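Bathroom day, finally

Sun 1 December and I'm sitting on the hall floor with a cold coffee. Guests come on Friday. So today was the bathroom, all of it, the jobs I've been walking past since October.

Quick rundown before I forget what I did.

Started with the shelf. Everything off, everything into a box, half of it straight in the trash. Three nearly empty shampoos. A sunscreen from who knows when. An old tin with 1924 stamped on the bottom, that one stays, it was my grandmother's and it holds the cotton swabs. Wiped the shelf, put back only what we use. Looks huge now.

Then the walls. I know wood grain in a bathroom isn't for everybody, Kilian Gisler told me it looked like a sauna the first time he came over and has never let it go. But it's easy to live with. Soft cloth, a bit of the Sondale spray, wipe downwards, dry cloth right after or you get streaks. I did get streaks. Did it again.

The toilet next. Seat up, and up it stays while you clean, no shortcuts. Undersides first. People do the top of the lid and call it done, but get in around the little bumpers with an old toothbrush, teh grime sits right at the edge of them.

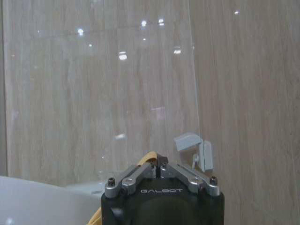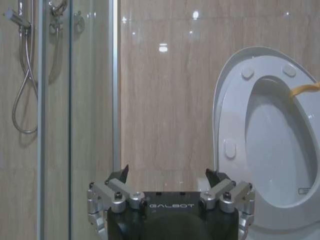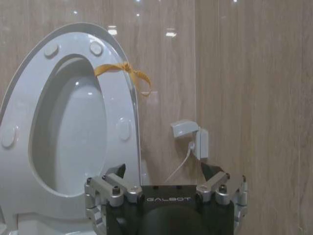
Yellow on the raised seat in the last two is the ribbon. The clear sheet in the first one got a wipe too, and it still has a haze on it, so that goes back on the list.

What I used

Bondness cleaner for the bowl, left it 2 minutes, scrubbed, flushed. Smells like lemons and a swimming pool. The Sondale for walls and the sheet. Microfiber cloths from Brinard, the thin ones, they were 77 cents each and I should of bought more. Toothbrush, retired. Rubber gloves with a hole in the left thumb, of course.

Still to do

The haze, see above. Vinegar and water tomorrow, I think, if anyone has a better idea please say so in the comments. Floor corners. New hand towels, mine have gone that gray nothing color. The Lapiņa soap dish is still in the mail and until it gets here the soap lives on a saucer.

Oh and the fan. It rattles. Not today.

Going to reheat this coffee and then the kitchen drawers, maybe. Maybe just the coffee.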